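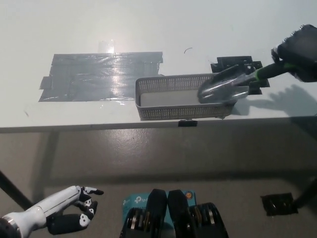
Repair evenings return to Istwood library

The repair evenings in Istwood library will start again in January, after a break of 7 months. Residents can bring lamps, toasters and small furniture, and learn how to fix them. There is place for 14 people each evening.

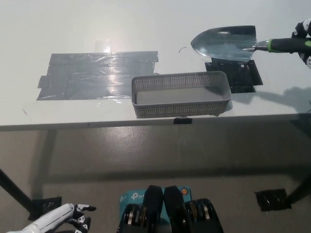 The doors open at 6 p.m. Tools are lent by the Sobczak hardware store — glue and screws are included. Children under 12 must come with an adult. Registration is at the library desk.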